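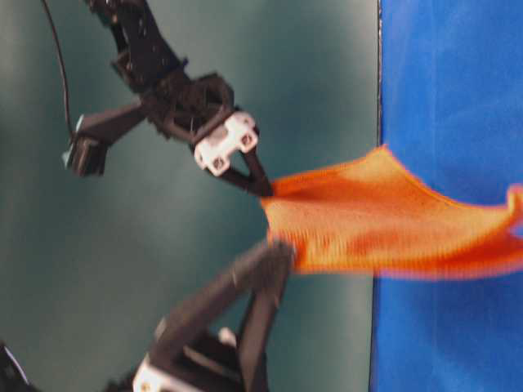

Orange cloth between the fingertips

Two-arm towel folder, shed build
Posted in Home Builds, Song Workshop Forum

moss_and_solder wrote:
Right, I said in August I'd start a proper thread once the arms stopped trying to fight each other, so I suppose I'd better. Two small arms, Priltov servos all the way through, printed brackets, the fingers from the Avudell gripper files with my own changes. It lives on the bench in the shared workshop at Grinard (I've got the corner by the kettle, I'm not moving). The job is folding one orange microfibre cloth. That's the whole ambition for now!

I've spent £799 so far, and that includes the servos I cooked but doesn't include filament, because I refuse to add that up. I drive both arms by hand from a pair of little copies of them, record what I do, and then train on the recordings. I've got 1,645 recordings now, which sounds like a lot until you watch it miss a corner by a finger's width and fold fresh air with total confidence.

Corners are the bit I want help with. The hem is thicker there and if the tips come in too high they just ride up over it.

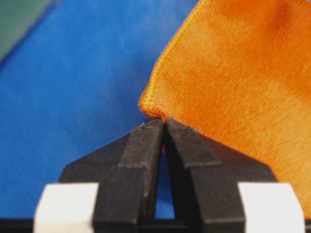
Wrist camera view, tips closed on a hemmed corner

pennywasher wrote:
Lovely stuff. What are the tips made of, same as the rest of the finger? Mine were bare print and I gave up on cloth completely, it slid out every time I lifted. I ended up dipping them in that rubber coating you get for tool handles. Ugly as sin but it holds.

moss_and_solder wrote:
Same print as the rest, no coating. I did try a strip of rubber glove glued on and it was brilliant for an evening and then peeled off halfway through a run. I might have used the wrong glue. The narrow tip helps more than I thought it would, it gets under the edge where the fat one just shoved the cloth along.

torque_of_the_town wrote:
Going to be the grumpy one. I think you're putting the effort in the wrong place. You can fiddle with fingertips until Christmas, but if the arm doesn't know how high the table is you'll still miss. I'd measure the slop in the shoulder joints before touching anything else. Those servos have a fair bit of play in them and it adds up nastily by the time you get to the tip.

pennywasher wrote:
Disagree with that, sorry. Slop is what saves you with cloth. A stiff arm digs its nose into the bench and trips out, a floppy one slides along and finds the edge. I'd leave the joints well alone.

torque_of_the_town wrote:
It saves you until you want the same thing twice.

moss_and_solder wrote:
You're both a bit right, which is annoying. I checked the shoulders last night with a ruler taped to the bench and the left arm is worse than the right, 3 mm at the tip when I waggle it. The right one I could hardly measure. So there is something in it. But I also turned the grip force down and that did more good than anything else this month — the tips used to snap shut so hard they'd flick the corner out.

Still on the list: the finger tips themselves, which get chewed up.

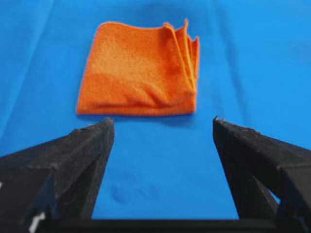
I've been reprinting them slower and with more walls and they last longer, though I still get ragged bits coming off the ends. If anybody has a filament they swear by for small pointy parts I'm all ears. The other thing is what it does when the layers slip against each other. When I'm driving I just look at it and give it a nudge, but the trained version doesn't know a messy fold from a nice one, so it carries on and makes it messier. I've started recording myself fixing bad folds on purpose. Deeply boring, quite a lot of tea involved.

biscuit_gantry wrote:
Nylon for the tips, if your printer will do it, and dry it first. I had the same crumbly ends with the cheap stuff.

Question about the blue cloth underneath. Do you find it moves? I'd have thought having fabric on fabric would drag everything about. I use a cork mat.

moss_and_solder wrote:
It does creep, yes, and it wrinkles. I've clipped it under the edge of the bench and pull it straight every so often. Tried bare wood and the tips skated. The cloth gives a little when the fingers press down, so I get away with being too low. And orange on blue is easy for the cameras. I haven't tried cork, might nick your idea.

torque_of_the_town wrote:
Cork's good. Also means you can be lazier about height, which apparently is the plan.

moss_and_solder wrote:
Harsh but fair.

For the people who messaged asking how I start a run, I go for the two far corners, one arm each, and only move on when both have properly got hold.
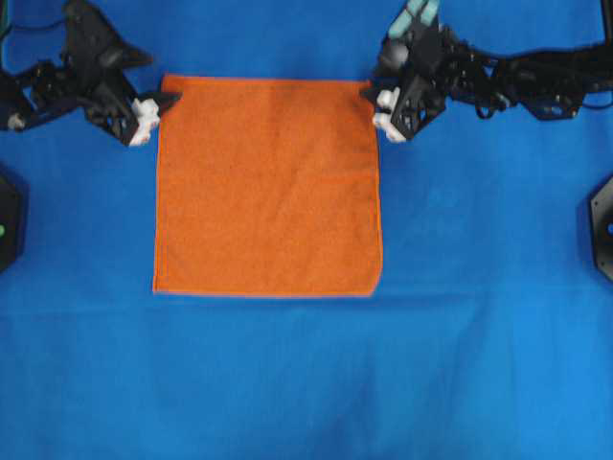 One gripper on each top corner, towel laid flat

biscuit_gantry wrote:
Do both arms go in together or one after the other? Mine bump wrists if I let them loose at once.

moss_and_solder wrote:
Together, but I keep them well apart and come in from the outside. They bumped plenty at first. I've lost 3 brackets to it, all on the left arm for some reason, so I print those in batches now.

pennywasher wrote:
Left arm again! Swap the shoulder servo before you blame anything else. And yes, I know what I said earlier about slop.

torque_of_the_town wrote:
I'm printing that out and putting it on the wall.

moss_and_solder wrote:
New servo ordered. I'll put the ruler back on the bench when it's in and post the numbers here, and I'll get some nylon while I'm at it.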